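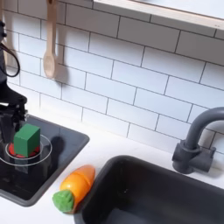

Photo: Maja Wróbel / Verero

Support > Arm Control > Ticket 549
Tickets | Manuals | Downloads | Contact
Print this page | E-mail this ticket

Opened by Maja Wróbel, Friday, June 14, 2019. Product: Jisard controller, release 2.

Task is "put block in pot" at the play kitchen. Grip force is set to 4000 in the config file. The planner reports the target as reached before the fingers open - the log shows "place complete" and then a timeout at 1000 ms. Same result after a restart. 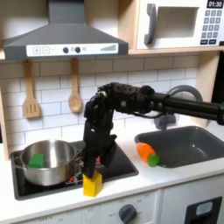 Reply, Moataz Mansour: The timeout counts from the end of the wrist move, and the release command is queued behind it. Set release_wait to 0 and send the log again. Do not change the grip force yet - one setting at a time.

Maja Wróbel: Done, log attached. The timeout is gone. Release height still differs between runs.

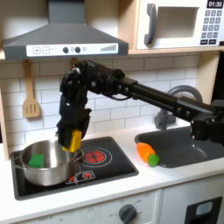

Can this setup be used for real dishes?
Not at this release. The controller has no slip detection, and wet plates need it.

Status: open, waiting on release height data.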